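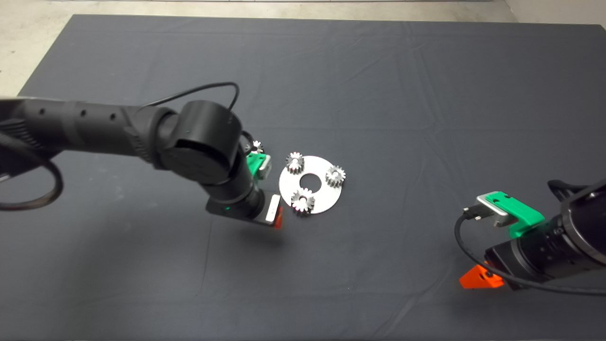
Progress report: the two-arm gear cell, Rarkcombe workshop

Prepared by Davina MacRitchie for Marwan Geagea, January

We have had a really good month with the cell — it is now looked after to a proper routine, and I am delighted with how quickly the team has taken to it.

Gripper pads

Ulla Dahlgren has drawn up a pad check, done every 500 cycles with the fingers spread wide and each inner face looked over from tip to base.

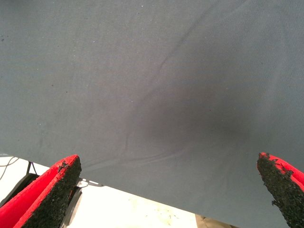

She has also started a wear log, so we can order from Prendach before stocks run low. We have 13 spare pads on the shelf and would like to hold 20.
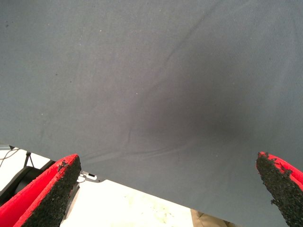

Red gripper fingers with worn black pads, open wide, the right one overlapping the cloth.

The black facing crumbles first at the top edge, and Kenneth Bautista is keen to try a denser one. He will fit it to one finger of each pair and compare them after 1000 cycles. I can't wait to see those results!

Cables and brackets

Cherry Mae Calimlim has written a short checklist for the cables and mounting brackets. It fits on one side of paper and is already in daily use.
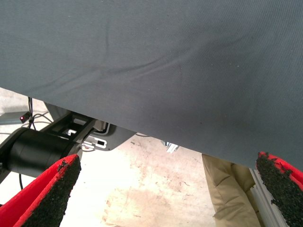 Next month

Trial of the denser pads, and a second set of spare fingers printed. No change to the budget is needed.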